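Cluttered tables, part two: what the extra objects did

Sun 9 September

Same simulated room as last time, same arm, with more on the table.
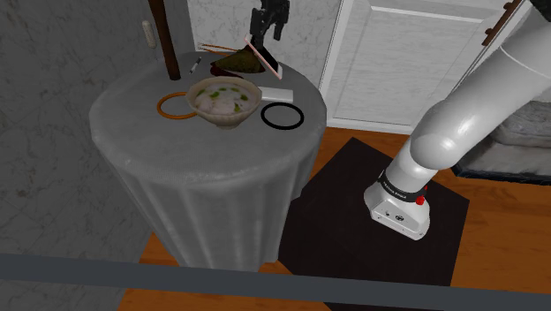 What I wanted to find out

In the first post I trained a grasping policy on scenes with one object on a bare table and it did well, which told me very little. Fouad Geagea read it and asked what would happen if the thing to be picked up was lying among a lot of other things, some of them touching. I didn't know, so I spent most of February building the setup and then left it alone until this summer.

The question is narrow. If you train only on clutter, do you lose anything on the easy scenes? And if you train only on easy scenes, how bad does it get when there is a soup bowl in the way?

How the scenes are made

A script picks objects from a library, drops them above the tabletop and lets the physics settle. Anything that lands on the floor gets thrown out and the scene is drawn again. The table covering, the walls and the furniture are picked at random too. I kept the gray tablecloth in one group of scenes because the folds gave an earlier version of the depth model trouble at the rim.

The target is named in a short text instruction. It can be the bowl, one of the rings, the phone-like slab, whatever is there. Flat things are the hard ones. A ring lying on cloth gives the fingers very little to close on, and the policy has to come down almost to the table before it does anything useful.

The simulator is Nondum and the training code is my own fork of Skillex. I changed the camera sampling and the reset logic and left everything else as it was.

The result

I trained two policies with the same number of demonstrations. One saw single objects and the other saw full tables. Then I ran each of them on the same 400 cluttered test scenes, one attempt per scene. A success means the named object is off the table and still in the gripper when the episode ends.

Trained on single objects: 103 out of 400
Trained on clutter: 261 out of 400

I expected a gap but I had guessed it would be smaller. On the single-object test set the two came out close enough that I would not claim a difference either way.

Where it fails

I watched the failed episodes of the clutter policy over two evenings. The biggest group is bumping. The arm goes for the right object, hits a neighbor on the way down, and the target slides. The next group is picking up the wrong thing, mostly when two objects have the same shape. With two rings in the scene it often goes for whichever one is less covered, even when the instruction names the color of the other one. I think the color word is close to ignored, but I haven't tested that properly.

Long thin objects are a smaller problem. The gripper lines up across them fine and then closes a little too high.

Things I would not read too much into

It is one arm, one gripper and one simulator. The test objects come from the same library as the training objects, although the layouts are new. I also only ran one seed for each policy. Zaid Farah has offered me time on his machine for more seeds, and until those are done the two numbers should be taken as a first look.

None of this has been on real hardware. Soup in simulation does not spill, at least not in mine. It is a solid lump with a texture on it, so a tilted bowl counts as a success here and would be a mess in a kitchen.

Next

I want to score bumping directly instead of only looking at the final grasp, and to write a small test set of 300 scenes where every target has a twin in a different color. The scene script needs some cleanup before I put it online. If you want it sooner, send me an email and I'll pass along the messy version.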